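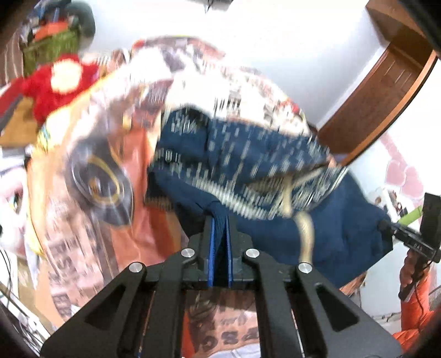

Navy fabric with pale cream dashes.

Growing Morning Glories: Common Questions

Are all morning glories the same plant?
No. The name covers many species spread over several genera. Most of the ones sold as garden seed belong to Ipomoea, which also includes the sweet potato. Bindweed is a relative in the same family but sits in a different genus, Convolvulus.

How can I tell bindweed from morning glory?
Look at the leaves first. Common morning glory has broad, heart-shaped leaves. Field bindweed has smaller leaves shaped like an arrowhead, and its flowers are white or pale pink. Bindweed comes back from deep roots every year. Common morning glory is usually grown as an annual and returns from dropped seed.

Do I need to soak the seeds?
The seed coat is hard, so soaking overnight helps. You can also nick the coat with a nail file. Plant half an inch deep once the soil is warm.

Why do I have leaves and no flowers?
Too much nitrogen or too little sun. Stop feeding and check that the vine gets at least six hours of direct light. Some varieties are also slow, and in cooler areas may not bloom until August.

Why do the flowers close by afternoon?
Each flower lasts one day. It opens early and fades as the day warms up. On cloudy days it may stay open longer.

Are the seeds poisonous?
Yes, they can make people and pets sick if eaten. Keep packets out of reach and call a poison control center or your vet if any are swallowed.

What is the difference between Darka and Vumden?
Both are our own selections of common morning glory. Darka is deep purple and climbs to eight feet. Vumden is shorter, with pink flowers, and does well in a large pot.

How many seeds are in the bulk bag?
3000. Ask for item 486 when ordering.

Can I grow them near a vegetable bed?
You can, but give them their own support. The vines will twine around beans and tomatoes if they reach them.

Answers by Wahyudi Kwok, Kusuma Seeds
Last updated Oct 23, 2018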